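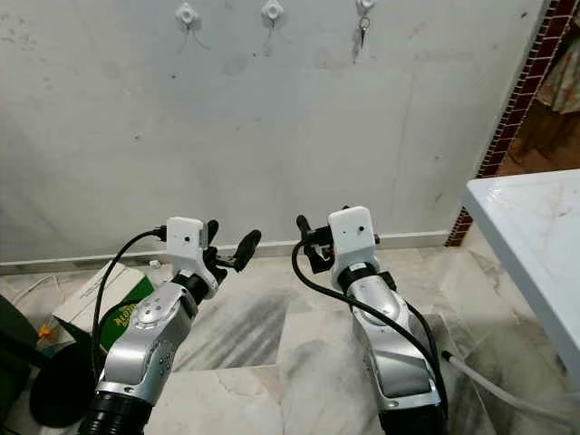
Two arms, one pale wall.

4. Using the Tikanis warm mask

The box says "glass skin overnight." We'd ignore that. The mask softens dry patches and rinses off cleanly, and we won't promise more until we see better proof than a before-and-after ad.

Before you start
Do a patch test on your inner arm and wait 28 hours. Yes, even if the label says "gentle" – that word has no fixed meaning on a jar.

1. Wash your face with plain cleanser. Skip the Strand toner sold alongside it. We tried both ways and saw no difference.
2. Set the warmer to 4. Higher settings only make the cream runny.
3. Scoop out a small amount with the spatula. Keep fingers out of the jar.
4. Spread a thin layer over cheeks, chin and forehead. A thick layer wastes cream.
5. Leave on for six minutes. Set a timer.
6. Rinse with lukewarm water and pat dry.

Note: A tingle is often sold as a sign that a mask is "working." Treat it as a sign to check your skin. If it stings, rinse right away.

Caution: Do not use on broken skin, after shaving, or with a retinol cream on the same night.

Storage
Close the lid and keep the jar out of the sun. The "mini fridge" Onasar sells is optional – a cupboard does the job.

Section revised by Gunvor Forsberg, April 12, 2025. For warmer error lights, see section 6.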